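The Plate Season
A story from the Caneo night shift

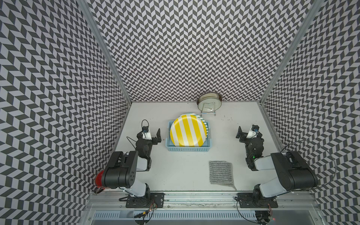
Run 40

Efe Bassey took hold of the two handles and the arms woke up with her. She loved that bit! You lifted your elbow and a great black shoulder lifted too, and for a moment you were somebody much larger.

"Striped plate out of the basket, on to the towel," said Knut Wendt from the stool. He had the sheet on his knee and a biscuit in his mouth. "Then the glass one stays where it is."

"The glass one always stays where it is."

"Tonight it does. Wait till June."

She went in with the left hand, slowly, black fingers open, and closed them on the yellow rim. The plate came up, swung a little, and knocked the blue basket sideways. Efe groaned.

"Keep it," Knut said.

"It was horrible."

"It was horrible and then you'll fix it. Fix it now, while we're recording. That's the best sort - it needs to see somebody getting out of trouble."

So she fixed it. She steadied the basket with the right hand, tried the lift again, and laid the plate down on the grey stripes so softly that neither of them heard it land. Knut pressed the key and wrote a tick with a small star beside it.

Run 41

In-ho Seol came through with the tea and news from upstairs. The model had been trained on everything up to the weekend, and it had picked up a plate.

"On its own?" said Efe.

"On its own. Well, it dithered first. It went over the basket, stopped, and came back a bit to the left." He put the mugs down well away from the rail. "Garba says it looks like somebody hunting for their keys."

Knut began to laugh, and then he laughed so hard that he had to put the sheet down.

"What?" said Efe.

"That's you! You do that every time. Over, stop, back a bit to the left."

"I do not."

She took the handles again and reached for the basket. The arm went over it, stopped, and came back a bit to the left. She stood there, delighted, with her face getting hot, thinking of it upstairs in the dark, being careful in exactly her way.

"Run 41," said Knut. "Whenever you're ready."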